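Replaying plans before they reach the arm

I spent most of Sunday on the planner again. The arm had been stopping short on its way down to the counter, and I wanted to know if the fault was in the collision checking or in the model of the kitchen. I had put it off for two weeks by raising the safety margin, which made the stops happen earlier and told me nothing.

The stack is the same one I have written up before. A perception node finds the object and estimates its pose, Tedstead picks a grasp and plans a path, and a controller on the arm follows it. Bonden is the small tool I wrote to record every message between the three and play them back later. The toy kitchen is a good test for it. The faucet is tall and curved, and it hangs close to where the gripper has to work.

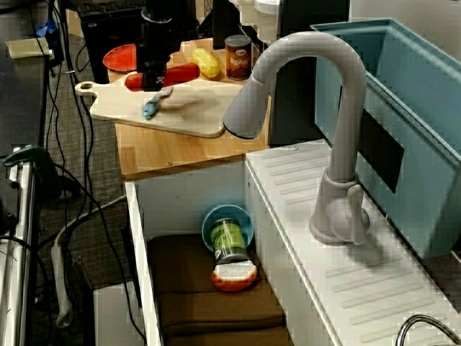 Does the planner look at the live camera while the arm is moving?
It takes one snapshot before it plans, and after that only the controller is running, using joint positions. If something on the counter gets bumped, the planner finds out at the next snapshot.

That design is why the replay tool is useful. Each plan depends on one snapshot, so I can load the snapshot, run the planner again with the same seed, and get the same path. I went back through the logs and found 1,552 saved plans. I ran all of them through the current build overnight, with the margin set back to where it was at the start of July.

Most came out the same as before. The ones that stopped short had one thing in common, and it was in the faucet model. I had built the faucet as a stack of boxes, and the box for the top of the curve filled in the whole space under it. As far as the planner knew, there was a solid block above the right end of the cutting board. Any path that swung through there was cut off at the last point it thought was safe.

Luuk Stevens had told me months ago to use capsules for curved parts. I replaced the boxes with 5 capsules that follow the neck, and left the column as it was. Planning time went up a little. I can live with that.

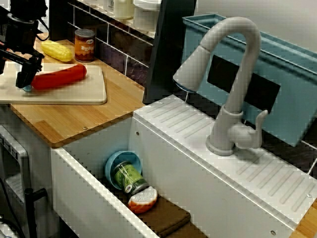
The second problem was smaller. The controller was treating a shortened path as a finished one. It got to the last point, reported success, and the next step started from the wrong height. I added a check that compares the last point with the goal the planner was given, and it now returns an error if they don't match. Léonie Jacquet read the change and asked for the error to include both poses, so it does.

I still need to handle objects lying partly under other objects. The pose estimate jumps between two answers from one snapshot to the next, and the grasp changes with it. My plan is to keep both answers and choose the grasp that works for either one, but I haven't written any of that yet.

The replay script is in the Bonden folder, and the new faucet model is next to it. If you have old logs, convert them first or the script will quit on the first file.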